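Print this page
E-mail this page

Winter Grounds Safety Checklist – Pudier House and Gardens
Reference: 2976
Inspection carried out: Dec 20, 2018
Inspecting officer: Zulema Bustos, Estates Safety
Areas covered: main entrance, car park, Sepúlveda Building, footpaths, boiler room, grit stores

Each item is marked Satisfactory, Action required or Not inspected. Comments are to be read together with the winter maintenance procedure. Items marked Action required must be signed off by the duty manager.

1. Main entrance and steps
Handrails secure: Satisfactory
Matting flat and in good order: Action required
Comment: The inner mat has lifted at one corner and presents a trip hazard. It is to be replaced with a mat of the same size. Tape is not an acceptable repair.

2. Car park
Lighting working: Satisfactory
Drain covers clear: Action required
Comment: Leaves have gathered over both drains beside the disabled bays. The contractor (Osent) has been asked to clear them before the holiday closure and to add the drains to the weekly round.

3. Footpaths
Surface sound: Satisfactory
Edges clear of overgrowth: Satisfactory
Gritting record up to date: Action required
Comment: The record sheet has no entries for the first week of December. Staff report that gritting was done, but an unsigned sheet cannot be accepted as evidence. The person who carries out the work must enter the time and sign on the same day.

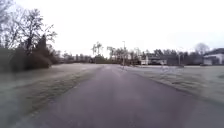

Priority routes remain as listed in the procedure: entrance to car park, entrance to Sepúlveda Building, and the route to the assembly point. Other paths are treated once these are complete. Visitors should be directed to the priority routes during frost.

4. Grit stores
Bins closed and labelled: Satisfactory
Stock sufficient: Satisfactory
Comment: Stock stands at around 900 kg against a minimum holding of 100 kg per bin. One shovel is missing from the bin nearest the kitchen – replacement ordered.

5. Sepúlveda Building, external
Gutters and downpipes secure: Satisfactory
Fire exit opens fully: Action required
Comment: The rear door sticks when pushed from inside. It must be eased and tested again. Until then the door is to be checked each morning by the duty manager.

6. Boiler room
Access kept clear: Satisfactory
Frost thermostat tested: Satisfactory
Carbon monoxide alarm (Zinix) tested: Satisfactory
Comment: Cardboard noted at the last inspection has been removed.

7. Roof spaces
Pipe lagging complete: Not inspected
Comment: The loft ladder was locked and the key was not available. A separate visit is to be arranged with the estates office.

Overall result: Action required – four items open, one item not inspected.

Queries about this checklist should be sent to the estates office, quoting the reference number.

Print this page
E-mail this page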